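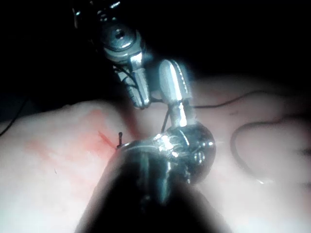
Instrument jaw over a synthetic tissue pad

Treltmont Clinical Skills Centre
Ticket: booking reminders sent twice or not at all
Product: Jetness Bookings, hosted on Lutano
Opened: September 19, 2022
Status: Closed
Priority: Normal, raised to High
Assigned to: Jade Leclerc

Reported problem

Reminder emails for course bookings are unreliable. Some delegates get the same reminder twice within a few minutes. Others get none. Booking confirmations, which go out when the form is submitted, are not affected. Cancellation notices are not affected either.

The reminder is set to go out the evening before the course, at 11 pm. The template has not been edited since August. The fault was first noticed when a delegate replied to both copies of a reminder and asked which joining instructions to follow. The two copies were identical apart from the message ID.

Steps already tried by the customer:

Turned reminders off and on again in Settings. No change.
Re-saved the template. No change.
Sent a test reminder to an office address. Arrived once, as expected.
Checked the junk folder of one delegate who got nothing. Not there.

First response (Jade Leclerc)

Thank you for the detail. Please send the booking references for one delegate who got a duplicate and one who got nothing, both from the same course if you have them. Please also export the notification log for that evening (Reports, Notifications, Export as CSV). The on-screen version hides retries, so a screenshot will not be enough.

Please leave the reminder settings as they are for now. Turning them off and on rebuilds the queue and removes the entries I need to look at.

Customer reply

References and CSV attached. We had already turned the setting off and on before reading your message, but the export is from before that. Both delegates were booked on the same suturing course. The one who got nothing was moved over from the waiting list.

Support note

Log received. It shows the following for the course in question:

Reminder job starts at 11 pm.
First batch passed to the Melnyk mail relay. Relay accepts.
No acknowledgement written back to Jetness before the timeout.
Job marks the batch as failed and puts it back in the queue.
Same batch sent again. Acknowledged this time.

This accounts for the duplicates. The relay took the messages on the first attempt, and the job did not hear back in time and sent them again. Every duplicate in the export sits in a first batch. Later batches went once only.

The missing reminders do not fit this pattern. The delegate from the waiting list does not appear in the log at all, either as sent or as failed. I am treating it as a separate fault.

Questions for the customer:

Was the mail relay changed recently?
Are waiting list moves done with the Promote button or by editing the booking by hand?
Do other courses finish sending on the same evening, or is the queue shared with something else?

Customer reply

The relay was changed in August. Our IT department moved us from the built-in mail service to Melnyk so that messages come from our own domain. We were told nothing needed changing in Jetness.

Waiting list moves are done by hand. The Promote button sends its own email with wording we do not like, so the office stopped using it.

The queue is shared. The newsletter goes to more than 2,000 addresses and was sent on the same evening. We did not think it was related.

Support note

It is related. Newsletter messages and reminders leave through the same relay account, and the newsletter was still being worked through when the reminder job began. Relay responses were slow for that period, long enough to pass the timeout. On evenings with no newsletter the same log shows acknowledgements coming back promptly and no duplicates.

The batch size on this account is still 100, the default for the built-in mail service. The timeout applies to the whole batch and not to each message, so a large batch on a slow relay is likely to hit it.

Changes made to the account, with the customer's agreement:

Batch size for reminders reduced.
Retry set to check the relay's message ID before sending again.
Newsletter moved to its own queue with lower priority.

Waiting list fault

Reproduced on a test account. If a booking is changed from Waiting to Confirmed by hand, the status changes but the reminder date is left blank. The nightly job only picks up bookings that have a reminder date. The Promote button fills it in; the edit form does not. This has been passed to development as a defect.

Workaround until it is fixed:

Open the booking.
Change the status to Confirmed and save.
Open it again, go to Notifications, choose Recalculate.
Save.

The second save is needed. Recalculate on its own shows the right date on screen - it does not store it.

Alternatively, use Promote and change its wording under Templates, Waiting List, Place Offered. The template can be edited in the same way as the reminder.

Customer reply

We did not know that template could be edited. Wording changed and the office has gone back to using Promote. Bookings already moved by hand have been recalculated. One of them would not save until we filled in the dietary field, which is now mandatory and was not when the booking was made.

Support note

Noted about the dietary field. That is expected: mandatory fields apply to old bookings as soon as they are edited.

Reminders for the next course were sent once each, including to delegates promoted from the waiting list. Newsletter queue was active at the time. No retries logged.

Customer confirmed the ticket can be closed. The defect for the edit form stays open with development and the customer has been added to its notification list.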